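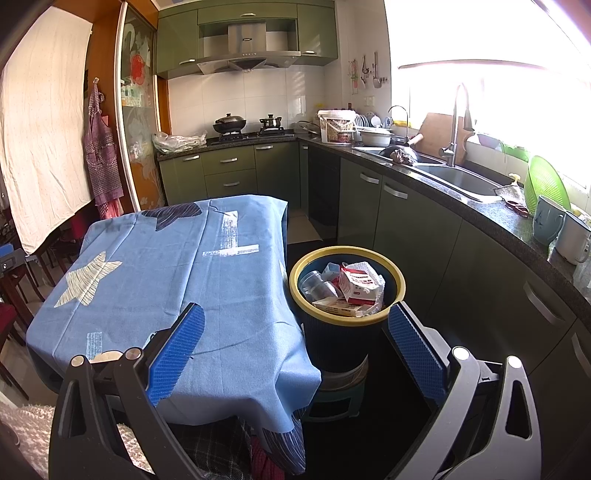 4.3 Grabar ejemplos en una cocina

Esta sección explica cómo hacer las grabaciones con la pinza de mano Gevura. Antes, complete la calibración de la sección 4.2.

1. Encienda la pinza y espere el tono doble. Abra y cierre las mordazas tres veces, hasta el tope.

2. Colóquese de pie, con las dos almohadillas de goma dentro de la vista de la cámara. Si falta una, ajuste el soporte y repita el paso 1.

3. Muestre primero la cocina entera, despacio, durante unos 36 segundos: mesa, fogones, fregadero. El sistema Ambrosio usa este recorrido para construir el mapa.

4. Pulse el botón lateral y haga una sola tarea. Al terminar, abra las mordazas y pulse otra vez.

5. Repita hasta tener 100 ejemplos de la misma tarea. Cambie la posición del objeto entre uno y otro.

Nota: no ordene la cocina antes de grabar. Los platos, las bolsas y el cubo lleno son parte del ejemplo -- el modelo tiene que aprender con ellos.

Nota: una ventana con mucha luz puede borrar el fondo. No grabe de frente a ella más tiempo del necesario.

Precaución: no acerque la pinza a un fogón encendido ni al agua. No levante tijeras ni cuchillos.

Si aparece el código 271, la memoria está llena. Descargue los archivos y vuelva al paso 3.

Revisión de Charito Navarro y Efren Sarmiento, Daradbridge, octubre.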